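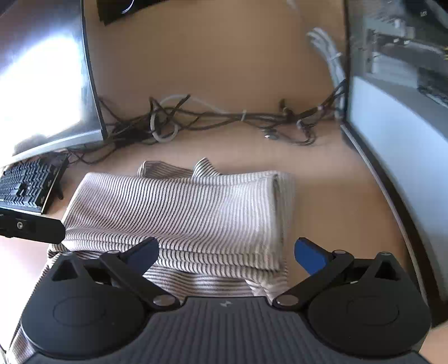 Westeo Fiction Circle - Short Pieces

The gripper came from Ketilsson on a trial, 40 days, with a booklet as thick as a sandwich and a little card that said Gikata in friendly letters. I was the one who had promised to review it, so naturally I put it off until the desk was covered in cables and my excuses had run out.

I started with the striped cloth, the one my aunt used to wrap bread in. You squeeze, the booklet said, and the blue fingers will do the rest. Well, I squeezed, and I thought of her kitchen in December, and how she never folded anything the same way twice (and would have scolded any machine that did). The booklet promised 4000 grips on one charge. I wrote that down, then wrote down the smell of her bread, which the form had no box for.

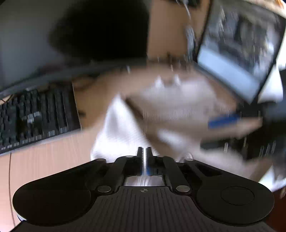 Pen-like object in hand at the desk, gripper up close.

By evening I had filled the whole form and both its margins. Under "Would you recommend this product?" I put yes, very warmly, though at 500 for the kit I would want a longer strap and a shorter booklet. Under "Other remarks" I told them all about the bread - the seeds, the burnt corner, everything - and asked whether Ketilsson might let me keep the Gikata until the new year. Then I folded the cloth once more, by hand this time, and went to look for flour.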